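Grellura Everyday Cloth, Large

Home > Household linens > Cloths and covers > Large cloths

Sold singly or in a bundle of three. In stock and sent out from our Plekau workroom.

We have been selling cloths of one sort or another for a long while now, and if there is one thing our customers write to us about more than any other it is the big plain one. People buy it for the kitchen and then it wanders off round the house, over the back of the sofa, under the cat, on top of the rising bread, into the boot of the car for the picnic, and eventually somebody writes in for a second because the first never seems to be where it was left. So we have given it a proper page of its own at last, with all the bits and pieces we usually end up saying over the telephone.

What it is

The Everyday Cloth is a large, soft, single-layer cotton cloth with a narrow hem all the way round and no fringe, no tassels, no woven label to scratch you. It is 131 cm along the longer side and a little under a metre along the shorter, and we settled on that after a good deal of back and forth with Edit Somogyi, who runs our cutting table and has firm views about waste. It covers a small kitchen table with a modest drop at each end, or one generous armchair seat and back, or a full basket of ironing that you would prefer visitors not to see (we have all been there!).

The weight is in the middle. It is heavier than a muslin, so it stays put when a door opens, and lighter than a bath sheet, so it will dry on a rack overnight in most houses without needing the heating on. It is soft from the first day, and it goes on getting softer.

Colours

Light blue is the one most people choose and the one we always try to keep on the shelf. We also do oatmeal, a warm grey and a brick red which is lovely but does need washing by itself for the first few goes. The light blue fades gently over the years to something closer to a summer sky, and quite a few of you have told us you like it better that way. If you would like a new one to match an old one, do bear in mind that it won't, at least for a year or so.

Colours on a screen are never quite the colours in your hand. If you are matching to a wall or a set of chairs, ask for a swatch, which we send in an ordinary envelope free of charge.

About the hem

Our older cloths had a wider hem, and they were handsome things, but the corners went thick and lumpy and took an age to dry. Hafiz Liem reworked the pattern for us in September so that the corners are mitred, meaning the fold meets on a neat diagonal and there is far less fabric piled up in one place. It makes the cloth easier to fold square as well. If you have one of the older ones, there is nothing wrong with it and it will go on for years. Just give the corners a bit of a tug when you hang it up.

Washing and drying

Wash at 40 with whatever powder or liquid you normally use. Sixty is fine now and again for gravy and similar disasters, though expect the blue to lose a little of itself each time. Please leave out the fabric softener. It coats the cotton, and after a few months the cloth will smear a glass when you wanted it to dry one.

The cloth is washed before we cut it, so there is very little shrinkage left in it by the time it reaches you. Allow a centimetre or two on the long side over the first few washes.

Take it out of the machine soon after it finishes, hold it by two corners, give it a good hard shake and hang it by the long edge. Done like that it hardly needs an iron. If it has sat in the drum all afternoon it will come out looking like a road map, and you may as well run it through a quick rinse and start again. Tumble drying on low is perfectly all right.

Folding

We pack them folded in half along the long side, in half again, and then in three, which gives a flat bundle that fits a normal kitchen drawer. Working by yourself, the easiest way is to hold it up by the two corners of one long edge with your arms well apart, let it hang straight until it stops swinging, and then bring your hands together. Run one hand down the fold to find the bottom corners before you lay it on the table. Shorter people (I am one of them) may like to do this over a clean bed so that the bottom edge has somewhere to land.

What people use it for

Jenő Magyar, who has bought these from us since the days of the market stall, puts his over the dough bowl and then over the loaves as they cool. Another customer lines the drawers of a painted chest with them. We hear of them as sofa throws, beach cloths, dust covers for sewing machines, wraps for a hot dish on the way to somebody's house, and as the thing that gets spread out on the floor when the children want to paint. For a hot dish do fold it at least double, as a single layer will not protect your hands from a pan fresh out of the oven.

It isn't meant as a polishing cloth for cars or for anything with a delicate lacquer. Our Zestik cloths are a better choice there, with a shorter pile and no stitched edge to catch.

Bundle and postage

The bundle of three may be all one colour or mixed, just tell us in the notes box when you order. Bundles go out in a flat card box that most postmen can manage through a wide letterbox, while single cloths travel in a paper sleeve. Orders are usually packed within 5 working days, and a bit quicker if Keyvan Mirzaei is in, as he likes an empty shelf at home time.

Returns

If it isn't right, send it back unwashed and we will exchange it or refund you. Should a hem come undone, write to us whenever that happens, however old the cloth is, and we will mend it or replace it. A photograph of the damage is a help but not essential, and a short note with your name and address tucked in the parcel is a very great help indeed.

You may also like: Grellura Small Cloth, Sobczak wooden drying rack, Zestik polishing cloth, cotton drawer bags.

Page last updated October 2020
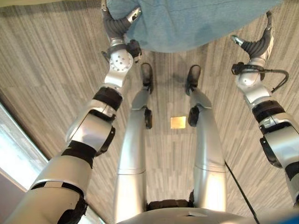 Can I put the cloth straight on the table from the packet, or should I wash it first?

It can go straight on the table, as the cotton has already been washed once before cutting. If you mean to dry glasses or cover bread with it, give it one wash at 40 beforehand, without softener, and it will be more absorbent and shed any stray threads from the hemming.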